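Clearing the table after dinner, a thread, for the person who asked me how I do it without ending up with crumbs in my socks 13th November

1/ OK so I used to carry everything to the sink in one wobbly stack and then scrape plates over the trash with one hand. Dropped a bowl doing that in March and decided I was done with that life.

2/ Now it all happens AT the table. Trash, crumbs, dishes, all sorted before I walk anywhere. My kitchen is tiny and the sink is at the far end of it (past the fridge, past the dog bed) so this saves me a ton of trips.

3/ Step one is really before dinner: eat off a tray! Mine is a big round black one from Illum. The bowl, the plate, the little cups, the chopsticks, everything sits on it, and so do most of the crumbs.

4/ Get a dark tray if you can. White crumbs on black, you see every last one. On my wood table they just vanish until you put your elbow in them.

5/ On the left goes a clear plastic bin for trash. It's a plain storage bin, I got it at Trokero when I was supposed to be buying lightbulbs. Wrappers and napkins go in there FIRST, before you touch a dish. Napkins that stay on the plate get soggy and stick and then you're peeling paper off with a fingernail, yuck.

6/ Someone is going to ask why clear. I threw out a teaspoon once. Clear bin, I can see the teaspoon.

7/ On the right, the dish rack. Mine's the big gray one with all the plastic prongs, and yes it takes up half the table, and yes I love it. Plate stands up between the prongs, cups tip in at the front. Then I carry the whole rack over to the sink in one go.

8/ Sponge rides along in the rack too. I can never find it otherwise.

9/ Crumbs last. Always last! Every dish you pick up drops a few more. I have a small black dustpan just for the table (do NOT use the floor one, please) and I do the tray and then the wood around it.

10/ What it looks like on my table, leftovers and all:

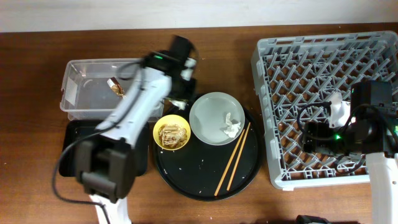

plate and cups in the rack, crumbs in the dustpan: 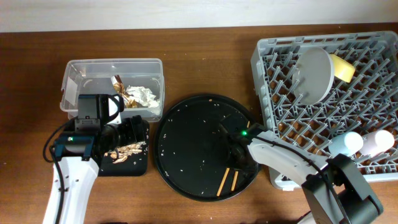

and one with the cups and chopsticks still on the tray:
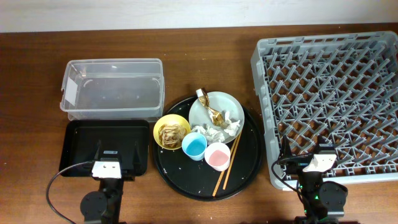

11/ Chopsticks: they're the thing I always forget. They lie there along the edge of the tray looking like they belong. Wooden ones don't like a long soak either, so I do them by hand and dry them right away.

12/ For the bowl, tip the scraps out before it goes anywhere near the rack. If it's anything sticky I wipe it with a used napkin first, then the napkin goes in the bin.

13/ A couple of you asked about the Wieser rack with the drip tray. Haven't tried it. My sister-in-law has the Bornent one and says the cups fall through, so measure your cups!

14/ Wow, 647 likes on a thread about crumbs, hi everybody. Doing the fridge drawers next, if I can face them.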